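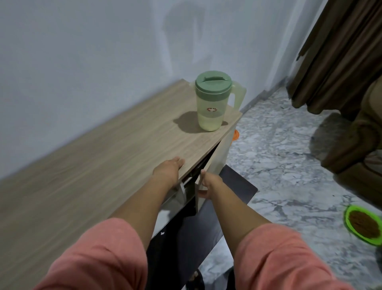

Applied for 2000 shares in an IPO and received only 85. Is this normal?

Posted by Elsie Tamihana, 2/19/23

Hello all. I applied through my broker, Plellen, for 2000 shares of Flulex in their first public offering. Yesterday I saw in my account that I am given 85 shares only. The rest of the money is still shown as "reserved". I have two doubts. Did I fill the form in a wrong way? And when does the reserved money come back to me? I would like to use it for the Arberg offering in March, so the timing is important for me. I wrote to the broker but they did not answer yet. 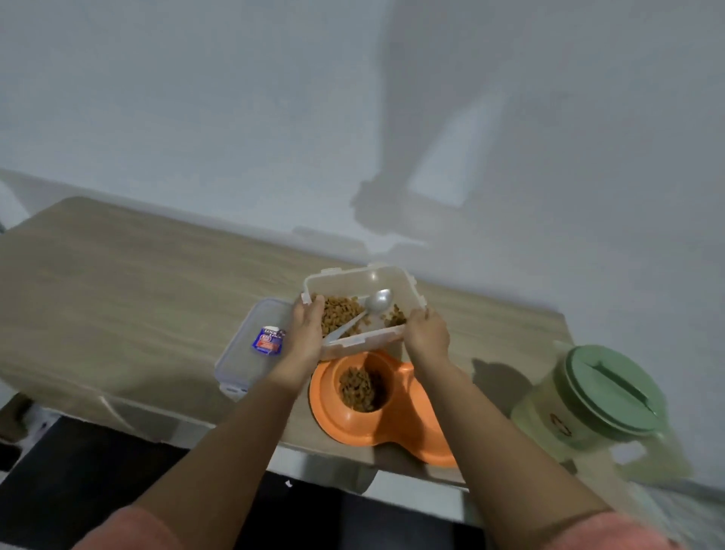

Digby Sheehan

It is normal, your form was probably fine. When the demand is much higher than the number of shares, every small investor gets a part only. In my last one I got 27 shares and I had asked for over ten times more. Look in the prospectus for the section "basis of allotment" or "allocation policy", the rule is written there. The refund date should be in the same document. Please do not count on this money for Arberg until you see it as "available" in your account.

Raju_52

same happened to me, got zero. I just buy on the first trading day now, sometimes it is even cheaper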